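How a Soft Grey Rock Becomes Marble

Written by Zsófia Kozma for young readers, May 2018

Have you ever put your hand on a marble step in summer and felt how cool it is? I did this when I was seven, in front of the old bank in Fustbridge, and I asked my grandfather where such a stone comes from. He told me it comes from the sea. I thought he was joking with me, but he was right.

It begins with shells

Many small animals in the sea build themselves a shell. Snails do it, mussels do it, and also creatures so tiny that you would need a microscope to see them. The shells are made mostly of a mineral called calcite. When the animals die, the shells sink to the bottom and lie there. More shells fall on them, and then more again, for thousands and thousands of years.

The ones at the bottom are pressed by the weight of all the others. They break into small pieces, and the pieces stick together. Slowly the mud of shells becomes a hard rock, and we call this rock limestone. If you look closely at a piece of limestone, you can sometimes still find a shell in it. Such a shell is a fossil.

Into the oven

The ground under our feet is not as still as it seems. The outer part of the Earth is broken into huge plates, and they move a few centimetres in a year, which is more or less the speed at which your fingernails grow. Where two plates push against each other, mountains can rise, and some rocks are pushed deep down.

Deep down it is very hot and the pressure is very strong. The limestone does not melt there. It stays solid, but its grains of calcite begin to grow and to lock together like the pieces of a puzzle. The old shells usually disappear, and in their place there are crystals. Now the rock is marble.

A rock which was changed in this way, by heat or by pressure or by both, has a long name. It is a metamorphic rock. "Metamorphosis" is a Greek word and it means a change of shape. We use the same word for the caterpillar that becomes a butterfly.

Why does marble have stripes?

If the limestone was very pure, the marble is white. But in the sea there was often some clay, sand or iron between the shells. These other things give the colours. Iron can make marble pink, red or yellow. Some green marbles are green from a mineral called serpentine. Grey and black come often from carbon, the remains of living things.

When the rock was squeezed, the coloured layers were bent and folded, as when you push a tablecloth together from two sides. Also, sometimes the rock cracked, and water ran into the cracks and left new calcite behind. The lines which we see are called veins, although no blood has ever been in them!

How it comes out of the hill

The place where stone is cut from the ground is a quarry. My friend Kjell Granström worked for many years in the quarry at Hedlund, where people have cut marble for more than 100 years. From the car park to the lowest floor there are 622 steps, and Kjell went down them every morning with his lunch in a bag.

In his time the workers used a long wire with diamonds on it. The wire runs in a loop through the stone and cuts it as a cheese wire cuts cheese. Water is poured on it all the time. A block can weigh 20 tonnes, so it needs a strong crane. Afterwards it is sawn into slabs and polished until it shines.

People like the look of marble so much that they also copy it. You will find a marble pattern on paper, on floors, on tables and even on soap. A grey ground with white veins is one of the patterns you may meet.

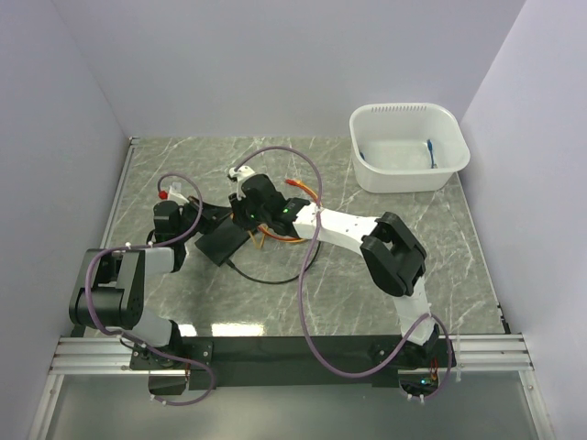 TRY IT YOURSELF

The vinegar test

You need a small piece of limestone or marble, a piece of another rock, a spoon and some vinegar. Ask an adult before you begin, and never do it on a step or a table at home, for vinegar spoils marble.

Put a few drops of vinegar on each stone and look very closely. On the calcite you should see small bubbles. They are filled with carbon dioxide, the same gas that is in fizzy water. With marble the bubbles can be slow and few, so scratch the stone a little with a nail first and try again on the powder. Wash the stones and your hands when you have finished.

More to read
Why is sand not always yellow?
Sølve Vik visits a salt mine
What lives under the ice?
Chalk, the rock you can write with
Volcanoes for beginners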